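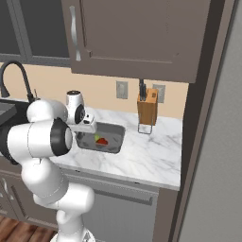
Gripper comparison, kitchen tasks
25 Feb 2025

The second round of simulated sink trials has concluded. Two grippers, the Favo and the Prastberg, were assessed on the same arm and under the same controller, with 33 attempts allotted to each. Ghizlane Ouazzani prepared the task definitions.

The Prastberg recorded five failed grasps, most of them at the basin wall. The Favo's results are withheld pending a correction to its friction values. I favour retaining both models until the Covlow controller has been evaluated.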